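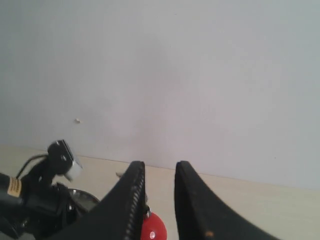

Wallel open day – who went?

jszekeres
Went to the open day at Wallel in February and stayed through the afternoon demonstration. I work in packing at Zekberg and we have been talking about automation for two years without buying anything, so I wanted to see it up close. Two arms, one table, a person from Wallel answering questions. Entry was free but you had to sign up. Did anyone else from here go?

gbalogh67
I was at the 10 a.m. one. Parking was bad. I ended up behind the tile warehouse and walked. The talk before the demo ran too long for me – 27 slides, most of them about the company. What did you think of the arms?

jszekeres
Slower than I expected. I had the Brundeser videos in my head and those are sped up, I'm sure of it now. The part I liked was the setup. Plain table, plain wall, a couple of things to work with and that was it.

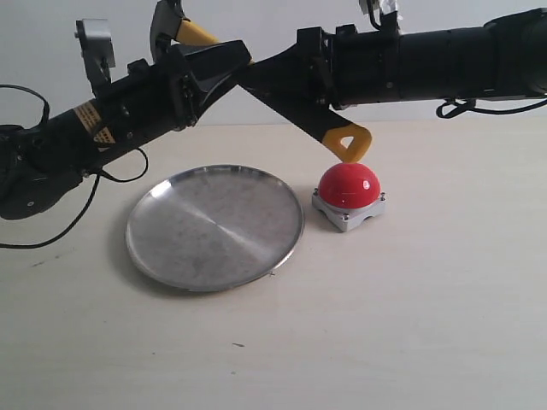 The button was what most of the people near me asked about. Someone wanted to know if the arm could feel how hard it was pushing, and the answer was that they go by position and by how much the motors are working. I would have liked a longer answer. I also asked about the metal plate. Our trays are stainless and we had a vendor in last year whose camera couldn't cope with the shine. The Wallel person said glare is a problem for them too and they work on the lighting first.

Mulu_A
Pressing a button is not much of a demo, sorry. You can do that with a cylinder and a valve for the price of lunch. I would want to see it pack a box.

gbalogh67
Mulu_A, you weren't there. A cylinder presses one button in one spot. They're showing what the arms can reach and how they're taught.

Mulu_A
Fine, but did they move the button and run it again? If they didn't, it's one spot.

gbalogh67
Not in my session.

jszekeres
Not in mine either. I should have asked.

bbozsik
Different question. Did anybody get a price? We were quoted 3090 for a single gripper by Szilágyi, without the arm, and I have no idea if that is normal.

jszekeres
No prices at the open day. They took my email and said someone would write. Nothing so far.

yoga.m
That sounds high to me for a plain two-finger gripper, but it depends on what's included. Ask if the fingers are a spare part you can order separately. They wear out. We paid extra for a second set and used it within the year.

bbozsik
Thanks, I'll ask. The quote only says "gripper, complete."

Mulu_A
Ask about the cables too. Ours were the first thing to fail, right where they loop at the wrist.

yoga.m
Same with us. Get the part number while you're at it.

gbalogh67
The handout has a contact for technical questions, extension 1447. I'll try it and ask about moving the button.

jszekeres
Please post what they say. I'd go again if they do another one, but I'd skip the slides.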